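Pellico says new label will cut parcel losses

2023-11-07

Parcel carrier Pellico says a new square label will put an end to most of its lost packages. The company has made promises like this before. Its last tracking plan, launched in June, was dropped after 41 days.

The carrier says nearly 81 percent of missing parcels in the Rovari district were misread at sorting. It has not released the records behind that figure.
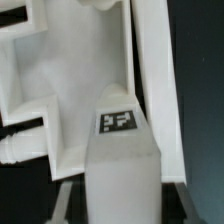
A square white label with a black machine-readable marker.

Shoppers in Rovari filed 488 complaints last year, and many were over boxes left at the wrong door. A better label may not do much for those. Pellico will test the system at 3 depots and has set no date for sharing results.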